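Household Chores Remain a Slow Job for Machines, Katmont Trial Finds
Published in August | News and Notices | Automation

Katmont has released the first results of its trial on everyday chores, a bench study of whether robot arms can take over the small, repetitive tasks that fill a day in a home kitchen or on a shop floor. The short answer in the report is that they can do some of them, some of the time, at a pace that most households and store managers would not accept.

The trial covered 27 chores in two groups. The first group was drawn from the home and included wiping a counter, putting away utensils, folding small cloths and clearing a table. The second came from retail and light stockroom work, such as facing items on a shelf, sorting parts into bins and handling fresh produce. Each chore was attempted several times under the same written instructions, for a total of 247 recorded attempts.

All of the work was carried out on a wooden tabletop bordered by a black metal structure. Katmont chose a plain work surface so that results could be compared from one chore to the next. The institution notes that a real kitchen is less forgiving, with a sink, a stove, poor light in the corners and people walking through.

Objects were selected for how they behave when held. Hard items with a fixed shape gave the arms the least trouble. Soft and flat items gave them the most, in particular those that lie close to the table and offer no edge to grip.

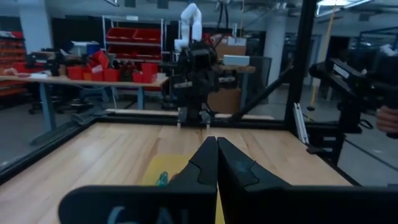 What the machines could do

Of the 27 chores, the report lists 6 as "ready for limited use." These are tasks in which the item is rigid, the starting place is known and a small error does no harm. Placing a box in a marked area is one. Moving utensils from a tray to a drawer is another, provided the drawer has been opened beforehand.

A larger number fall into a middle class that the report calls "possible with help." In these cases a person had to step in at least once, either to reset an object or to correct the position of the arm. Counter wiping is in this class. The arms were able to hold a sponge and move it across a surface, but they did not reliably judge whether the surface was clean, and they tended to go over the same area again while leaving another untouched.

The remaining chores were marked "not ready." Folding is the best known of these. Cloth changes shape each time it is lifted, and a fold that begins well can be lost when the second corner is picked up. The report advises buyers to treat any claim about laundry with care and to ask for a full, unedited showing of the work.

Speed was recorded separately. The slowest chores took up to 6 times as long as the same chore done by hand. Katmont states that speed alone should not rule out a machine, as a task that runs overnight in a closed store need not be fast. It adds that a chore requiring a person to stand by offers no saving at any speed.

Produce and other soft goods

Fresh produce was added to the trial at the request of Jetero, a regional grocery operator that supported the retail portion of the study. Leafy goods are a daily burden in its stores. They must be lifted, turned, trimmed and set down many times between delivery and sale, and rough handling shows within hours.

The difficulty lies in the grip. A bunch of leaves is firm at the base and loose at the top, so the fingers must close on the narrow end with enough force to hold it and not enough to crush it. Once lifted, the leaves swing. An arm that moves quickly must then wait for them to settle before it can place the bunch with any accuracy - a pause that a trained clerk does not need. 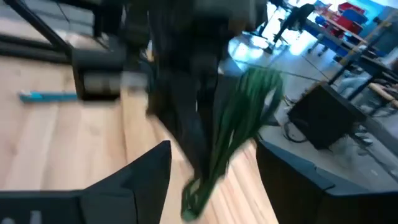

Results for this group were mixed. Single bunches set apart from one another were picked up more often than not. Bunches laid side by side were frequently lifted in pairs, and the arms had no dependable way of telling that this had occurred. Trimming with a blade was left out of the trial on grounds of safety and will be considered at a later stage.

Jetero has informed Katmont that it does not plan to place arms on the sales floor in the near term. It will instead look at back room tasks, where goods arrive in known crates and the public is not present.

Views from the project partners

Shirima, which advises small manufacturers on equipment purchases, reviewed the findings before release. In a written statement the firm said that the results match what it hears from workshops, where owners ask less about what an arm can do on its best day and more about how often a worker will be called away to help it. Shirima recommends that any trial on a shop floor keep a plain log of these interruptions for its full length.

Bilside, a housing and home care provider, contributed to the list of household chores. Its interest is in residents who live alone and find bending, reaching or gripping hard. The provider asked that picking up dropped items be given more weight in the next round, and Katmont has agreed. Bilside also noted that many of its residents would accept a slow machine if it were quiet and could be stopped with one large button.

Next steps

A second round will begin once the instructions for each chore have been revised. It will keep the 6 chores rated ready for limited use, so that any change over time can be measured, and will repeat the wiping and produce tasks with softer fingertips. Two new chores will be added: loading a dish rack and collecting small items from a floor.

Katmont will also test whether the arms perform as well when objects are placed by someone who has not seen the earlier work. In the first round, objects were set out by members of the project team, and the report acknowledges that this may have favored the machines.

The full report, including the chore list and the rating for each item, is available on request from the Katmont publications office. Firms and care providers that wish to suggest a chore for the second round may write to the same office. Suggestions should state where the chore is done, how often, and which objects are involved.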